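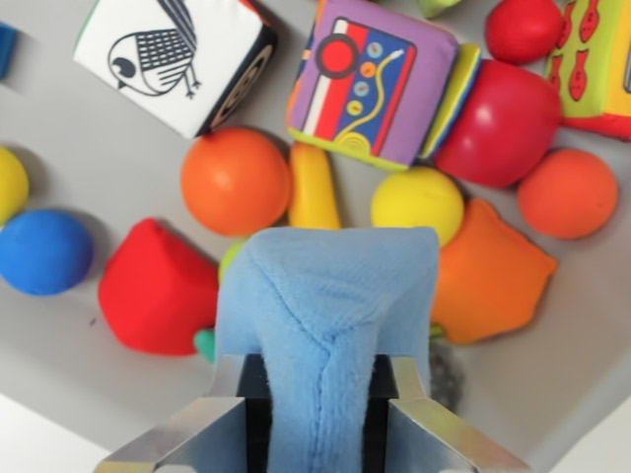
Photo: Tidow Remote Handling Lab / wrist camera

Day one of teaching a robot arm to pick up baby toys. I have a master's degree. My mother has been told I work in "automation" and I would like to leave it there. Thread.

The job: I sit at a desk with a controller in each hand. Well, one hand. The other one is for coffee until the supervisor walks by. I move my wrist, the arm moves its wrist. I squeeze, it squeezes. Every grab gets recorded, and later a model studies my grabs and tries to have some of its own.

So the robot is learning from me. I once dropped a whole lasagna face down on a parking lot. Nobody asked about this in the interview.

Things a robot arm finds easy: foam blocks. Things a robot arm finds hard: balls, which have no corners and no sense of duty. You come down on one slightly off center and it leaves.

Plush is in between. Plush will let you grab it anywhere and then change shape about it. You close on what you thought was the middle and now you're holding a neck.

The rule is one toy per grab. If you get two, you put both back and mark the episode as a fail, even if it was the most beautiful thing you have ever done with your hands.

My target for the project is 2123 clean episodes. I was told this in the tone people use for "and there's a small form to fill out."

A "clean" episode, for those following along at home:
- start with the fingers open
- go to one toy
- close
- lift
- don't wander around in the air thinking about your life

That last one is my wording. The handbook says "avoid idle motion."

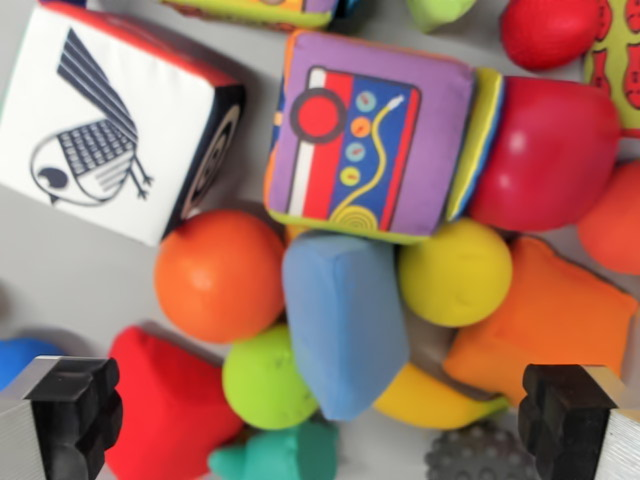
Idle motion is a real problem, by the way. If I hover over the pile for a while deciding, the model learns that hovering is part of the task. There's an early version of the Satthorpe policy (Satthorpe is what we call the project, don't ask, it was named before I got there) that would go out over the toys, stop, and just sort of consider them. For ages. It had learned indecision from a human being and that human being was me.

I was asked to "commit earlier." I've heard this before, though not from a software team.

Also I favor the right side. You can see it in the plots. Left to myself I'd clear everything on the right and then act surprised that there's a left. So now I get a little prompt on screen telling me which toy to go for, like a child with a chore chart.

The prompt for the bird cube says BIRD CUBE. I have strong feelings about the bird cube. It is wider than I want it to be, and you have to line up on it exactly or one finger lands on top and pushes the whole thing down into its friends. The bird watches all of this.

We tried the other way of teaching for a week, where you hold the arm itself and walk it through the motion. Better feel, no lag. But then your own arm gets in the camera's view, and the model is very interested in your sleeve. It also wrecks your shoulder. I stopped at 19 grabs on the first morning and went to lie down on the carpet.

Remote is easier on the body and worse on the pride. You're looking through a camera on the wrist, so the fingers are always there at the bottom of your view, and you lose all sense of how far down anything is. My first afternoon I closed on air with total confidence, again and again - really nice form, no toy.

It gets better. You stop looking at the fingers and start looking at the gap between them. Somewhere in August I noticed I was lining up on my cereal bowl. 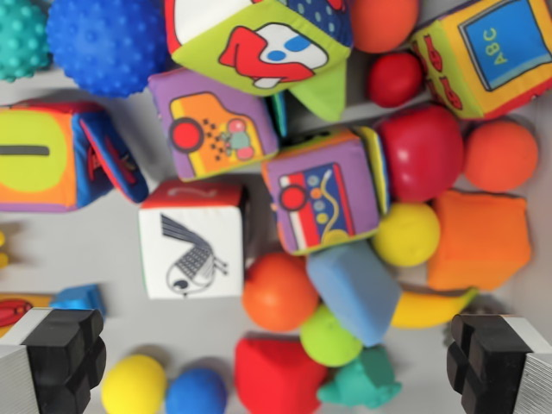 People ask if it's sad training the thing that'll replace me. Friends, it would be replacing me at picking up a plush banana. It can have the banana.

What does bother me a bit is seeing my own habits come back. I have a tiny twist I do right before I close, no reason for it, it's how I take a jar lid off. We ran the newest model on Triltwood (that's the arm, all our arms sound like retirement homes) and it came down over a ball and did the twist. My twist. On a ball! A ball is the same from every side!

It did then pick up the ball. So I've been told to leave the twist alone.

Where we are as of 6/2/19: 751 clean episodes in, 637 of them usable after someone with higher standards than mine went through the lot. The rest were thrown out for "hesitation," "double grasp," and, in one case, "unclear intent." I've asked to have that one framed.

Back at it tomorrow. If anyone has tips for spiky sensory balls, my replies are open. Currently I go in slow and squeeze like I'm testing an avocado in front of the store manager.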